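스터컴, 소형 주방가전 수리·재사용 서비스 8월부터 확대 운영

수거 거점 3곳 추가, 전자레인지와 전기포트 등 접수 품목 늘려

생활가전 재사용 기업 스터컴(Stirkcombe)은 오는 8월부터 소형 주방가전 수리·재사용 서비스를 확대 운영한다고 밝혔다. 기존에는 본사 접수 창구에서만 제품을 받았으나, 앞으로는 새로 문을 여는 수거 거점 3곳에서도 같은 조건으로 제품을 맡길 수 있다.

접수 품목은 전자레인지, 전기포트, 토스터, 믹서, 전기밥솥이다. 제조사와 구입 시기에 관계없이 접수할 수 있으며, 외부에 심한 파손이 있거나 침수된 제품은 제외된다. 업소용 제품과 빌트인 제품도 이번 확대 대상에 포함되지 않는다.

회사에 따르면 지난 1년간 접수된 소형 주방가전은 1621대이며, 이 가운데 800대가 수리를 거쳐 원래 사용자에게 돌아갔다. 수리 후 소유자가 재사용에 동의한 570대는 지역 복지시설과 1인 가구 지원 사업을 통해 다시 쓰이고 있다. 나머지는 부품을 분리한 뒤 재질별로 재활용 업체에 넘겼다.

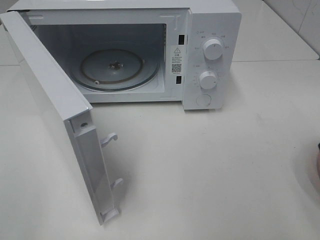 부품 공급은 협력사인 티콘(Tikon)이 맡는다. 두 회사는 단종 모델에 쓰이는 손잡이, 스위치, 퓨즈, 회전판 받침 등을 공동으로 확보하기로 했다. 그동안 부품을 구하지 못해 수리가 지연되는 사례가 많았던 만큼, 자주 찾는 부품은 거점별로 재고를 두고 관리할 계획이다. 재고가 없는 부품은 티콘의 중앙 창고에서 배송한다.

수거와 배송은 물류업체 심쿠스(Šimkus)가 담당한다. 거점에 맡긴 제품은 매일 오후 4시에 본사 작업장으로 옮겨지며, 점검 결과와 예상 비용은 문자메시지로 안내된다. 고객이 수리를 원하지 않으면 제품을 그대로 돌려받거나 재사용 기부로 전환할 수 있다. 점검비는 받지 않는다.

크리스탑스 케닌슈(Kristaps Ķēniņš) 스터컴 서비스운영 총괄은 "고장 난 제품을 어디에 맡겨야 할지 몰라 보관만 하는 가정이 많다"며 "집에서 가까운 곳에 접수 창구를 두는 것이 이번 확대의 주된 목적"이라고 말했다. 그는 "수리비가 제품 가격에 비해 지나치게 높을 때는 그 사실을 먼저 알리고 고객이 결정하도록 하겠다"고 덧붙였다.

스터컴은 가정에서 소형 가전을 안전하게 사용하는 방법을 담은 안내서도 함께 배포한다. 안내서에는 전원 코드 점검 요령과 내부 청소 방법, 제품을 내놓기 전 확인할 사항이 실린다. 특히 전자레인지는 전원을 뽑은 뒤에도 내부 부품에 고전압이 남을 수 있으므로 사용자가 직접 외함을 분해하지 말고 전문 기사에게 맡겨야 한다고 안내한다. 안내서는 각 거점과 회사 홈페이지에서 무료로 받을 수 있다.

수리 기사 교육은 직업훈련기관 베스투노프(Bestunov)와 공동으로 진행한다. 교육 과정은 전기 안전, 고장 진단, 부품 교체 실습으로 구성되며 수료자는 스터컴 작업장에서 현장 실습을 할 수 있다. 모집 일정은 추후 공지한다.

서비스 신청은 홈페이지나 거점 방문을 통해 가능하다. 방문 접수 시에는 회전판과 전용 용기 등 분리되는 부속품을 함께 가져와야 하며, 제품 내부의 음식물은 미리 제거해야 한다. 거점 운영 시간은 오전 10시부터 오후 7시까지이다.

문의: 스터컴 서비스운영팀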